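Eleven hours in Jultham, and I'd do it again

October 26, 2024

I have been sitting on this post for a while because I wanted to get the bus times right, and then of course the bus times changed, so ignore anything you read in my old airport guide. The layover in Jultham is the best free thing I have ever gotten out of a plane ticket!

Some background for anyone new. I booked the cheap fare through Yorath in January, the one that came up at $400 roundtrip if you were willing to sit in the middle of the route for 11 hours. My sister said no thank you. I said yes before she'd finished the sentence. You had to pick the morning arrival (the evening one is the same price and leaves you stuck in the terminal all night, so please look twice before you click), and checked bags go through to the end, which means you walk out with a backpack and nothing else.

Passport control was quick. The desk for luggage storage is on the lower level, past the car rental counters, and I didn't need it but I did ask, and they close for lunch. Keep that in mind if you're hauling a carry-on.

Bus 743 leaves from the far end of the curb, after the hotel shuttles. Buy the day pass from the machine and not from the driver, who only takes coins. I sat upstairs in the front seat like a little kid and had the whole window to myself, all the way down the hill and over the river. Get off at the market stop. If you see the stadium you've gone too far, and yes, I saw the stadium.
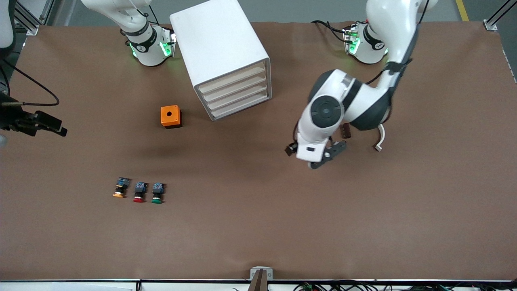 Two white arms and a big brown table.

Breakfast was at Jerkska, which Eluned Pugh recommended in the comments on my last layover post, and Eluned, I owe you one! It's a bakery with a few stools along the window. I had the potato pastry with the sour cream, and then I had it again, and then a poppy seed roll for the road that did not make it to the road. Coffee comes in tall glasses with no handle, so grab extra napkins. Cards are fine.

From there I walked up to the old town walls. You can do the full loop if your shoes are decent (mine were, finally, after the sandal disaster of last year). The north side is shady and has all the stairs. The south side has the view, and a lady selling cherries out of a stroller, and benches every so often where people were just sitting with their lunch. I stayed up there way longer than I'd planned and skipped the cathedral entirely. Sorry, cathedral. Next time.

A reader asked about showers. There are 3 at the airport, upstairs by the quiet area, and you pay at the pharmacy of all places. Clean, good pressure, tiny towel. I'd bring your own.

For the nap portion of the day I had my Plostex travel pillow, the flat one that rolls up, and I'm still a fan even though the zipper sticks. I got back to the terminal with plenty of time to spare, went through security with no line at all, and slept in a recliner by the windows until they called my row.

If the same fare pops up again I'll post it here as soon as I spot it. I'm checking the spring dates most mornings with my coffee, and so far the good ones are all midweek. Also, if anyone knows whether the 743 still runs after midnight, leave me a comment, because my brother is flying through soon and he picked the evening arrival.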